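Suven Reading Room, Fit-Out and Furnishing
Progress report to the Hosoda Fund
Prepared by Macarena Olivares, project lead
Period covered: up to the end of December

Where we are

When we last wrote, the reading room had walls, a ceiling and an optimistic floor plan. It now has lights that come on from the switch nearest the door, which took longer than the walls did, and most of the furniture is either standing up or stacked in the order in which we intend to stand it up. We are two weeks behind the schedule in the grant agreement. We still expect to open within the grant period, and the reasons for that confidence are set out under Budget and Next Steps, where you can poke at them.

Lighting and electrics

Finished and signed off. The contractor, Novach, came back twice at no charge to sort out the dimmer over the children's corner, which had two settings, interrogation and cave. It now has a useful middle. The old sockets along the north wall have been blanked off and the new ones sit above desk height, so readers will no longer have to crawl under a table to charge a phone.

Shelving

All 18 tall bookcases are up and fixed to the wall. Kenta Chiba did the fixing over a long week and reports that the north wall is plumb, the south wall is nearly plumb, and the east wall has its own views. Packing strips behind the east cases have taken up the difference. If you put a marble on the bottom shelf it will stay there. We have tried this more often than was strictly necessary.

The low cases for the children's corner came from Jorkitz in the wrong height. They were collected and replaced within the month, and the replacements are the right height and the wrong white. We decided that readers under six would forgive us and kept them.

Display panels

This is the part of the project that has cost us the most conversation. The original plan called for cork panels bought ready-made. The quote came in well over the line in the budget, so, as agreed with you by phone, we switched to bare fiberboard panels set into painted frames, put together in the workroom by our own people. The panels will carry local history material on one side of the room and whatever the school sends us on the other.

Misaki Kaneko drew up the frames and Riku Maruyama has been doing most of the assembly. The frames are cream. There was a strong party for gray, and it lost. Each has a raised lip along the inside edge to hold the board. The method is simple on paper: lay the frame flat, offer up the board, check the fit, take it out again, swear mildly, trim, repeat.

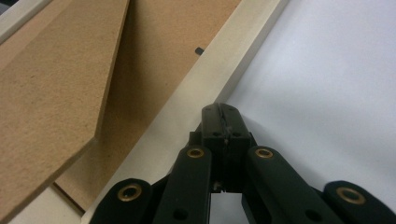
Fiberboard and cream frame in the workroom, with a small black peg showing beside the frame strip.

The boards came from more than one batch and do not match. One is a light, speckled tan and its neighbor leans toward orange. Misaki's view is that once they are covered in photographs of the 1950s bus depot, the color of the board will be of interest only to Misaki. We have sorted them so that boards hanging side by side are at least from the same family, and the odd ones will go on the wall behind the coat hooks.

Cutting was done by a local joiner to our measurements. Some of our measurements were wrong. To be fair to the joiner, he asked whether we were sure, and we said yes. Of the 30 boards ordered, a handful needed trimming by hand, and two were past saving and have become the backing for the notice board in the staff kitchen, where they are doing well.

At the time of writing the panels are 75 percent complete. What remains is the last run of frames, a final coat of paint on the ones that got handled too early, and hanging. Hanging cannot start until the floor has been oiled, and the floor cannot be oiled until the panels are out of the way in the workroom, so Riku is moving a stack of finished frames into the corridor. If you visit in the next few weeks, please walk sideways.

Tables and chairs

The tables are here and in use, mainly as places to put other things. The chairs are late. Our supplier has given us three delivery dates so far and sounded equally cheerful about each of them. Amirhossein Yazdani has taken over the calls and has at last extracted a tracking number. We have borrowed stacking chairs from the hall next door in case they are needed for the opening, and they are every bit as comfortable as stacking chairs.

Budget

Spending remains inside the total award. Electrics came in slightly under, shelving on the line, and the move from cork to fiberboard released enough to cover the repainting and a better floor oil than the one we had first put down. We would like your permission to carry the remaining panel money over to signage, which was priced before anyone had counted the doors. A short request is attached separately, with the two quotes.

The contingency has been touched once, for the low cases (return carriage, later refunded). It is otherwise intact.

What we would do differently

Measure the boards after the frames are built. Order all the fiberboard in one go, from one batch, and store it flat. We stood the first delivery on end against a radiator for a weekend and learned a certain amount about curves.

We would also give the workroom a proper bench from the start. Much of the assembly has been done on whatever surface was free that morning, and it shows in the pace of the work more than in the results, which are good.

Next steps

Finish the last frames and touch up the paint. Clear the workroom and oil the floor. Hang the panels, history side first, as that material is ready and the school's is still being drawn. Receive the chairs. Put up signs, subject to your answer on the carry-over.

Riku has asked that any visit be arranged for the afternoon, when the paint from the morning has had a chance to dry. Please call Macarena on the office line to fix a time. The next report will follow once the panels are on the walls.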